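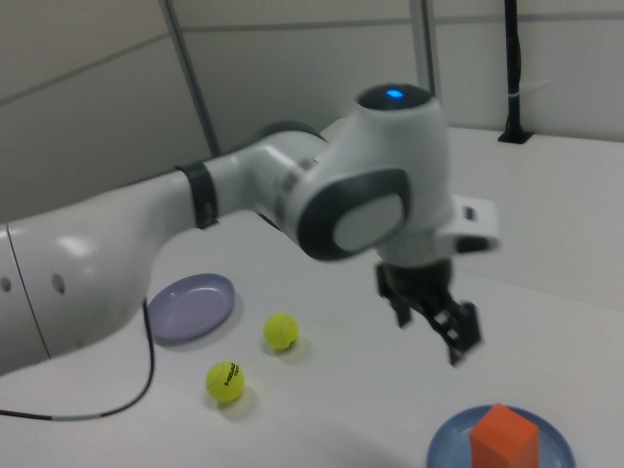
In Praise of the Boring Denominator

Every spring I read a stack of papers in which a robot arm puts things on plates, and every spring I go hunting for the same number. I don't mean the success rate. The success rate is in the abstract, in the first figure, and on the slide with the fireworks. I want to know how many tries it came out of, and who decided what a try was.

The method I've been chewing on lately is Stumavel, out of the Dunmore group. The idea is pleasant. You train a policy on a pile of demonstrations, let it loose on the table, and have a second model score each attempt so that the good ones go back into the training set. The pile was 2354 demonstrations, which somebody's wrists are still paying for. The objects are tennis balls, blocks and plates, the still life of our age.

The gains look fine. Then you get to the appendix, where the headline comparison rests on 15 trials per task. Fifteen! I have flipped a coin 15 times and come away believing I had a gift.

Dzifa Sulemana, who runs evaluations for a rival effort called Brovlow, reran the block task with 200 trials per method. She shuffled the order so neither policy got all the morning light, and wrote down what counted as a success before anyone switched on the arm. Stumavel still came out ahead. The lead had shrunk to nearly nothing, and most of what was left came from one starting position.

I find this a lovely result, and I expect it to be cited by four people.
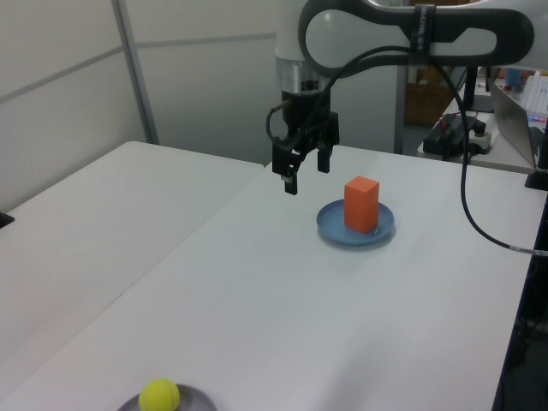 What counts as done

Take a block and a plate. Is it a success if the block ends up on the plate lying down? If it touches the rim? If the gripper nudges it upright on the way out, by luck? Stumavel's scoring model says yes to all three. Sulemana's sheet says no to two of them, and that disagreement alone moves the numbers more than the training trick does.

The usual defense is that real trials are slow. They are. It took her team 40 hours of resetting a block by hand, and I doubt any of them will look fondly on orange again. But the same labs will happily spend a month on the video.

My proposal is modest and will be ignored. Put the trial count in the abstract, right beside the percentage, in the same size type. Print the success rule as a sentence a tired person could apply at 6 p.m. And let the old Wovov baseline have as many tries as the new method gets, even if it embarrasses you by doing well.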